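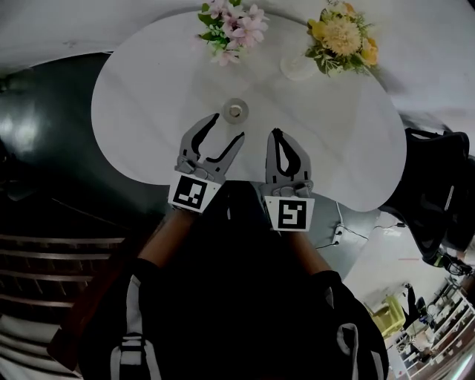

March, evening: round table

Flowers are still on the white round table, both bunches at the far edge. Pink and pale lavender on the left, the big yellow-cream bloom on the right in the clear glass vase. Changed the water at 10 and trimmed 2 cm off the stems. The Samberg shears need sharpening - they crush the thicker stalks.

Power strip stays where it is for now, thin black cable and all. I want a longer lead from Stullar so it can go along the wall. Mesh chair pushed to the right side; armrest height is one notch too high for this table.

Floor mopped with the Usska concentrate, 16 ml to the bucket. Next water change in 3 days.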